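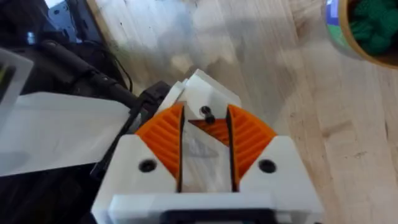
Bench work at Neser's Prasilham shop has been shared with robot arms since August, and the 22 people who assemble and repair small fixtures there are still working out what that means for a normal shift. The arms do their part of the job on the same kind of pale wood tabletop everyone else uses. The fingers are the part most people ask about: white plastic jaws with orange pads, ridged across the gripping side. Pads are now on the list of things bench staff look over at the start of a shift, along with cables and clamps.

So far the arms have been given picking up, holding and passing small parts. Fitting, finishing and final checks stay with people. Under the agreement signed before the start, no bench job is cut during the trial, and hourly rates stay the same for anyone whose tasks change. Staff who take the Gotimero operator course get 30 paid hours to finish it, and nine have signed up.

The biggest change has been in how the day is divided. Assemblers used to stay with one batch from start to finish. Now they set out parts, start a run, and move to a second bench while it goes. Some like the break from repeated gripping, which was behind most of the wrist complaints last year. Others say they walk more and lose track of where a batch stands – a fair point, and one the shift leads have agreed to look at.

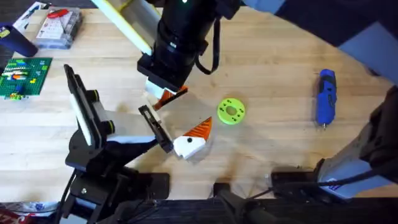
Stoppages are the other open question. Whoever is nearest clears them at present, and that time has been coming out of the person's own batch target. From this week it is logged separately. The log sheet is by the door and takes a minute to fill in.

The Quách order, 3,000 pieces, will be the first large job run this way. Targets for it will be set after the first week and posted at both benches. Questions about pay or training can go to the shift office, extension 109.

Shares: 30
Comments: 2

Recent items
Parking changes at the Prasilham site
New hours for the tool crib
Gotimero course: how to sign up
Break room repairs finished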